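**Hand-held gripper or remote arm for teaching small kitchen jobs?**

**pebblewick** wrote on August 15, 2020:

Hi all, I've been reading this board since June and you've been such a help that I thought it was time I gave something back (and, yes, asked for something too!). I'm teaching a policy to sort chopsticks into a cutlery holder. I started by driving the Gera arm over a remote link, and it was slow, slow work. My wrist would do one thing, the arm would do it a beat later, and by then I had already over-corrected. I got 135 episodes that way and I wouldn't want to watch most of them again.

So I've gone over to the hand-held gripper, where you just hold the jaws and do the job yourself. What a difference! My shoulders thank me. I work at the dining table with the plaid cloth on it and the kitchen right there behind. 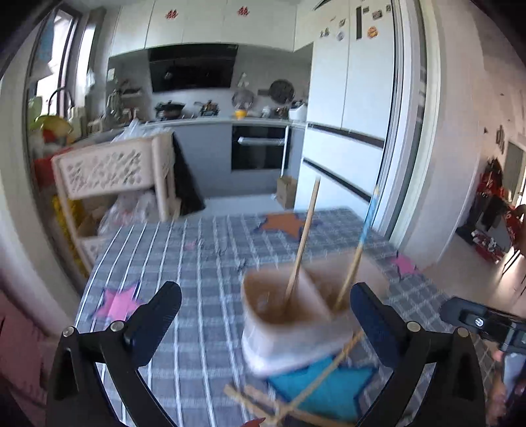 *Holder between the jaws, loose sticks down by the blue star*

I now have 266 episodes by hand, and they came far more quickly than the remote ones. My question is whether I should throw the old remote ones out, or mix them in with the new ones. I'd also love to know how tidy people keep the table before each take.

**oldcogwheel** wrote:

Welcome, and lovely to see someone working with thin things! Everyone starts with blocks and cups, and then the first pencil or straw breaks their heart.

I'd keep the remote episodes, but only the good ones. Remote driving has one great virtue: the arm can do every motion in the recording, because the arm did it. When you work by hand you will quite happily twist your wrist in ways the Gera can't follow, and you won't notice until playback. Run all the hand episodes through the joint limit check before you train on any of them.

**pebblewick** wrote:

Oh dear, I hadn't run the check at all. I'll do that tonight. I do wonder about my wrist when I go in low over the table, as sticks lying across one another make me want to come at them from odd directions, and I'm sure I tip my hand further than I should. One more from the same table:

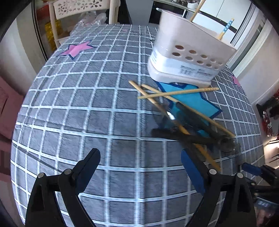
**larkandlathe** wrote:

I'm going to disagree with oldcogwheel, in a friendly way. I'd leave the remote episodes out completely. We tried mixing the two kinds on the Trustotow project and the policy learned our hesitation along with everything else. It would go down to a stick, stop, think about it, and come up again, which was exactly what I used to do on the remote link. Once we trained on hand episodes alone, the dithering went away. Slow demonstrations teach slowness, in my experience.

As for tidiness, please don't tidy! Drop the sticks and leave them where they land. I used to line mine up without meaning to, and then wondered why the arm was lost whenever two of them crossed.

**oldcogwheel** wrote:

I did say only the good ones! But fair enough, your pauses were worse than mine, and I've had the luxury of a short cable. I do agree about crossed sticks. The Vakulenko notes on thin objects make the same point, if you can get through the first chapter, which is heavy going.

**pebblewick** wrote:

Thank you both, so much. I ran the check, and it flagged more than I'd hoped, nearly all of them in the reach for a stick and hardly any at the holder. So I've been redoing those with my elbow tucked in, which feels silly but keeps the wrist straighter. I've also stopped lining things up, and I let the sticks cross as they please.

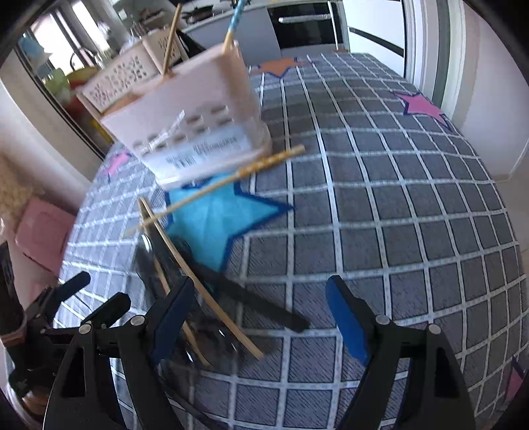 The other habit I'm trying to break is moving the holder whenever it's awkward to reach. I know a person would, but I haven't decided if I want the arm to learn that as part of the job or to leave the holder alone. For now I'm putting those takes in a folder of their own. I'll train one policy on hand episodes only and a second with the best of the remote ones added, and then you two can settle your argument with my numbers.

**larkandlathe** wrote:

Splendid plan. Keep the separate folder, you'll be glad of it. And same starting layouts for both policies, please, or oldcogwheel will never accept the result.

**oldcogwheel** wrote:

I certainly won't! Could you write down the layouts before you start? A sketch on paper is plenty.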